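Folding on the Bed: Questions I Keep Getting

Last updated Oct 2, 2006

Why do you fold on the bed and not a table?

Because the bed is huge and my table is covered in mail! I fold everything in the bedroom, on top of the duvet, with the bed already made. A made bed gives you a nice big surface, and you can't crawl in at night until the laundry is off it. I pull the duvet smooth first, fold the top sheet back out of the way, and push the pillows up against the headboard.

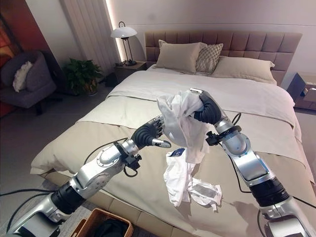

Pick a duvet cover in a color you can see white things against, too. Mine is beige, and that's plenty. I used to have a bright white one from Floren and I lost socks on it every single week.

Do you sort before you fold?

A little. Whites first, then shirts, then whatever is left. I don't make piles for each person until the end (I tried it the other way for 14 months and all I got was a bed with no room to fold on).

My white stuff comes out of the basket in a twisted lump. What do I do with it? 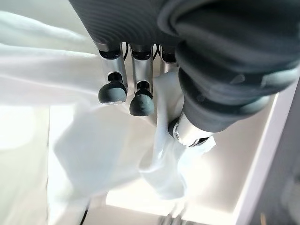 Cotton loves to wrap around itself, especially if you pack the washer full the way I do. Don't yank on it. Look for a loose bit, pinch it between your thumb and fingers, right on a twisted fold if that's all you can get at, and lift slowly so the weight of the cloth opens it up for you. Once it's hanging, find two corners or the shoulder seams and give it one good snap. Then lay it down and smooth from the middle out.

How do I tell the front from the back when everything is white?

Find the label. I fold label side down, always, so when I open the drawer the fronts are all facing me. If the label has been cut out, a tiny stitch of blue thread inside the neck does the job.

Do you use one of those folding boards?

I bought the Kendeck one and used it for 20 shirts, maybe less, before it went under the bed, where it still lives. It made very nice rectangles! But my drawers are narrow and the rectangles were too wide, so I was refolding every one of them. If you have deep shelves you might love it.

What about ironing?

Only for company, or for the good pillowcases. Folding things while they're still a bit warm from the dryer takes care of most of it for me.

Where did you get the storage bins from the closet page?

Flullside, the shallow size. I had them in the hall closet at our old place on Hughes too, and they've held up fine apart from one cracked lid.

Will you do a page on fitted sheets?

Yes, yes, I know. I'm hoping for November. Mine still come out looking like a bread roll half the time, so give me a few more weeks of practice.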